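Guvetti Textile Reuse, Lundar depot
Frequently asked questions

Last updated: 2024-02-18

These answers apply to household drop-offs of clothing and linen at the Lundar depot. Commercial linen is handled under a separate agreement. See the last section.
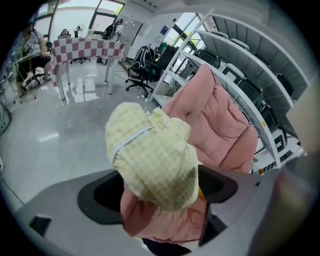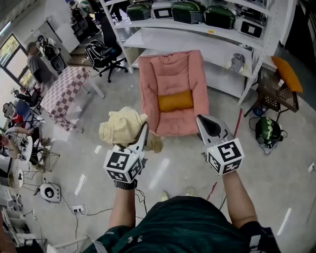
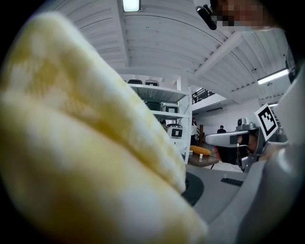
Pale yellow cloth, with a pink quilted jacket in the first picture.

What can I bring?

Clothing, bed linen, towels, curtains, table linen and fabric offcuts larger than a dinner plate. Items must be clean and completely dry. Worn or torn items are accepted if they are bagged separately and marked "fibre".

What is not accepted?

Pillows, foam, carpet, electric blankets, and anything contaminated with oil, paint, solvent or mould. Footwear goes in the bin at the side entrance and should be tied in pairs.

Is there a limit?

The limit is 20 kg per household per visit. Larger loads need a booking. Bags are weighed at the counter and the weight is written on your receipt.

Why does it matter if something is slightly damp?

Items are compressed into bales for storage. Moisture trapped in a bale spreads to dry fabric next to it and causes mildew, and the whole bale then has to be discarded. A damp item is returned to you at the counter.

Do I need to sort before I arrive?

Please separate wearable clothing, household linen and fibre. Sorting by colour or size is done here and does not need to be done at home. Leave buttons and zippers on. Empty all pockets.

How should I wash a padded jacket before donating it?

Follow the care label. If the label is missing, close all zippers, turn the jacket inside out and use a gentle cycle with cold water and a small amount of liquid detergent. Do not use fabric softener. Tumble dry on low and break up any clumps in the fill by hand between cycles. The outer fabric dries well before the fill does, so check the seams and the collar last.

What about woven checks and gingham?

Wash with like colours. Yarn-dyed checks normally hold their colour well, but printed checks can bleed on the first wash. To tell them apart, turn the fabric over – a printed pattern is usually fainter on the back. Elastic should be checked before donating. If it no longer recovers after stretching, mark the bag "fibre".

Do items need to be ironed?

No. Fold or roll them. Hangers are not accepted with clothing.

What happens to my donation?

Wearable items are inspected, graded and sold through the depot shop or passed to partner agencies. Fibre is shipped to the Abbasi plant, where it is shredded for insulation and padding. The depot shipped about 2,000 kg of fibre in the last financial year.

What do the grades mean?

Grade 1 is resale without repair. Grade 2 is resale after a minor repair such as a button, hem or seam. Grade 3 is wiping cloth, and must be absorbent. Everything else is fibre. Grading is final once a bag has been opened, and individual items cannot be retrieved.

Can I get a tax receipt?

No. Guvetti is not a registered charity. The counter receipt records weight only.

Can I buy fabric by weight?

Yes. Offcuts and ungraded linen are sold from the Privier shelving at the rear of the shop. Sales are final, and fabric should be washed before use.

Is there a drop box for after hours?

The box at the front gate holds 115 L. If it is full, take your bags home – bags left on the ground get wet and are sent to landfill. The box is locked each May while the gate is serviced.

Who do I contact about large or commercial loads?

Gaetano Longo manages bookings. Leave a message at the depot counter with the approximate weight, the type of material and whether it has been laundered. Hotels and clinics must supply a laundering record with each load.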